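October, by the author of the Slow Carriage blog

I have been home from the Botine line for a week and I'm still going on about it to anyone who stands still long enough. If you like trains at all, even a little bit, even just the idea of them, please put this one on your list!

The Botine runs from Skakmont down to Flostano, 193 kilometres of single track, and it takes most of a day. You could drive it in a couple of hours. I can't think why you would. The train leaves Skakmont at 6.40 in the morning, when the platform is dark and the kiosk is only just putting its shutters up, and by the time you've finished your coffee you're climbing through pine forest with the sun coming in sideways across the seats.

Sit on the left. I'd read that on a timetable forum and thought it was fussy advice, but oh my goodness. The left side gets the river for the whole first half, then the gorge, and then the long curving viaduct just before Zwahlen where you can look out and see your own front carriages going around ahead of you. Everyone got up for that bit. A whole row of grown adults with their noses on the glass, me included.

There are 13 stops and about half of them seem to be for one farm each. At one little halt the guard handed down a sack of mail and a bicycle wheel, had a chat, and climbed back on, and we rolled away again in no hurry at all. I had brought a book for the slow parts and read four pages of it.

Zwahlen is where you change engines, so you get a good long break (68 minutes when I went). Don't spend it in the waiting room. Walk up the hill behind the station to the bakery with the green awning and get the plum slice, and a second one for the afternoon. The old signal box is open on a Friday too, and you can pull one of the levers, which is much heavier than it looks. I used both hands and my whole back and was extremely pleased with myself.

After Zwahlen it's all downhill. The trees thin out, the colours go from dark green to straw, and the air through the top windows starts to smell of warm dust and then, right near the end, of the sea. We came into Flostano a bit late and I was sorry it was over.

A few practical bits. The return fare was 421 in local money, and you can buy it on the day if you get there early. Seats aren't numbered. There's no food on board past Zwahlen, so pack plenty of water and something salty. Bring a jumper for the morning even if the forecast is good, as the heating in the older carriages has a mind of its own.

Next time I want to break the trip and stay a night up at Zwahlen, ideally in the snow. I've already started looking at winter timetables, and yes, I know, I've only just unpacked. 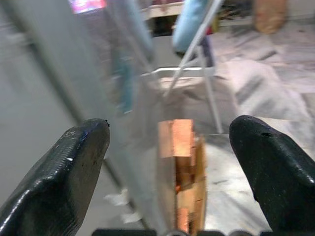
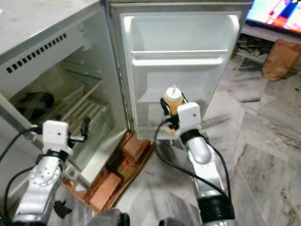
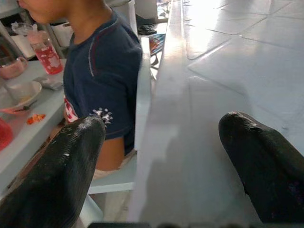 Stacked blocks, a little white fridge with its door open, and a navy T-shirt.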